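Ticket 457
Queue: Rerkavside demo room
Subject: Right arm stops during sorting, need it stable before open day
Opened by: Sherif Zerouali
Priority: High
Status: Solved, watching

Hello. I write here all what I did, so the colleague on the next shift does not have to repeat it.

We prepare the sorting demonstration for the open day in March. The two arms run the Hajji program: both take cylinders and small parts from the colored bins and put them in other bins. In the rehearsal this morning the right arm stopped three times with the message "path blocked, waiting for partner". The left arm did not show any message. After the stop both arms stay where they are and I must press Resume on the panel. For visitors this does not look good.

Step 1, 9:15. Restarted the controller and the panel. Same stop after a few minutes.

Step 2, 9:40. Checked the cables and the connectors on both arms. Everything is tight. No change.

Step 3, 10:05. Ran each arm alone, with the other one in parking position. Left arm alone: no stop. Right arm alone: no stop. So I think the fault is only when they work together over the same bin.

Step 4, 10:50. Lowered the speed to 70 percent and ran both arms again. The stop still comes, only later. I kept this speed anyway, it is easier for people to follow.
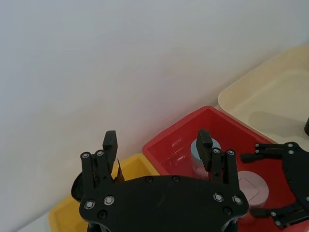 Step 5, 11:30. Opened the shared zone settings in Niston. The safety distance between the two grippers was set to 30 mm. In the manual of our setup it should be larger for a bin with two arms, but then the program must also give one arm the right to go first. This option was off. I think it was lost when we loaded the backup last week, but I am not sure.

Step 6, 11:45. Turned on "one arm first" and gave the priority to the left arm. Did not change the safety distance yet. Ran the full demonstration for nearly 2 hours. No stop.

Reply from Pilluren support, 14:10
Thank you for the clear log. Please also save the zone file under a new name, or the next restore will overwrite it. You can leave the distance as it is for the open day if the speed stays reduced. Do you need somebody on the phone during the visit?

Answer, 14:25
File is saved under a new name, and I made a copy on the room computer. Phone is not necessary, but please leave the ticket open until after the visit. If the message comes back, I will attach the controller log here. The visitors must stay behind the yellow line also when the arms are waiting, I have told this to the two students who will guide the groups.

Sherif Zerouali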